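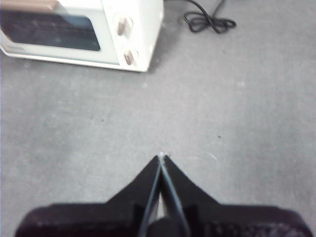
Parvaneh Esfahani says a toaster oven is the only appliance she would carry out of a burning house, and that the rest of us are heating up a whole kitchen for one baked apple. She said it to me over coffee, loudly, and I've been quoting her ever since.

FOR RELEASE 8/29/26

Fivari Opens Its Small Oven Shelf to Everyone

I'm so happy to finally put this out! Fivari, our little lending library for kitchen things, is opening its Small Oven Shelf to anyone who lives or works in the Stolberg neighborhood. No membership, no deposit, no form with boxes on the back. You come in, you pick an oven, you take it home for up to three weeks and you cook whatever you like in it.

We lent out 1,763 items last year, mostly stand mixers and those big stockpots everyone wants in November. Toaster ovens were a tiny part of that, and we kept them in the back because we only had a few. Then word got around that we'd take them, and people started dropping them off (two on my own porch, thank you, whoever you are). Now we have 64 of them, and I want them out in people's kitchens.

Every oven gets looked over before it goes on the shelf. We check the cord, wipe down the rack and the glass, turn both knobs through all their settings, and make sure the door opens and closes the way it should. It's slow work, and I like it. A plain gray surface and a white wall are about all the decor you need for it.

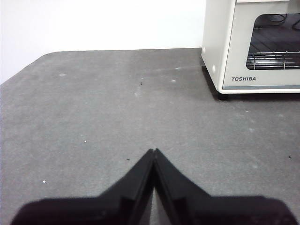

What You Can Cook in One

More than you'd think! The question I get most is whether it's worth it for one or two people, and I always answer with fruit. Take an apple or a peach, set it in an ovenproof bowl that's a bit wider than the fruit, and put the bowl on the wire rack. Look at how close the top of the fruit comes to the upper heating rods before you shut the door. If it's a big one, cut it in half. I add butter and brown sugar, and Parvaneh adds cardamom, and we've agreed to stop discussing it.
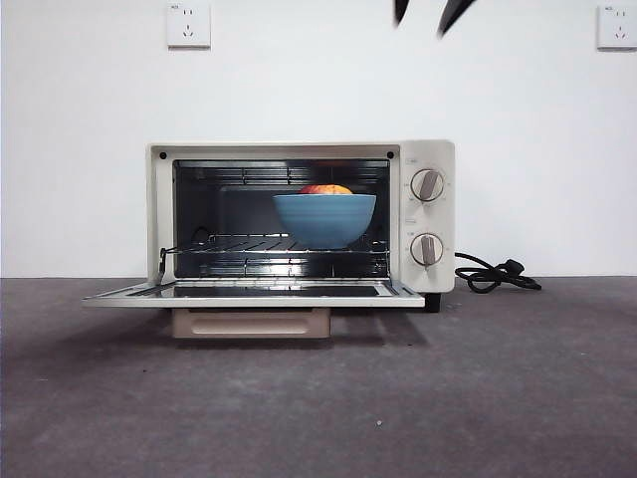
Please check the bottom of your bowl, too. Plenty of pretty ceramic isn't meant for the oven, and if you can't tell, borrow one of our baking dishes along with the oven. We have nearly 100 of those. Pull the rack out with a mitt, and leave some space between the oven and the wall when it's on.

The ovens are all different, and most of them are basic. A glass door, a couple of dials, a handle across the top. I'm fond of the cream-colored ones myself — they look nice on a counter and the dials are easy to get along with.

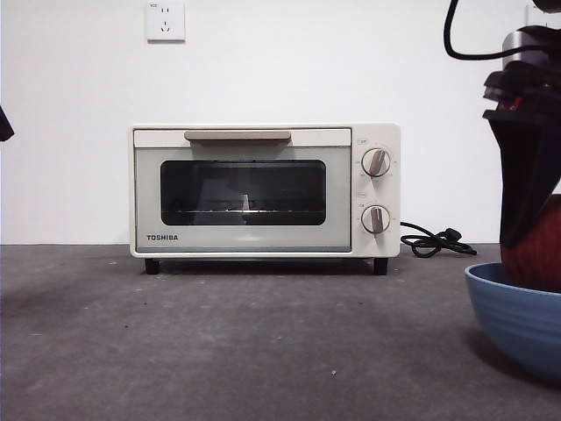 If you've never used one with dials, ask at the desk and we'll go through it with you. Raptis, the bakery next door, is also giving us day-old rolls for the opening, so you can try reheating a few before you choose. We're calling the opening the Dralterer, after the street our first shelf stood on, and it runs all day with coffee on the side table.

Reporters and neighbors are both welcome, and so are donated ovens in working order. Ask for Parvaneh or for me at the Fivari front desk.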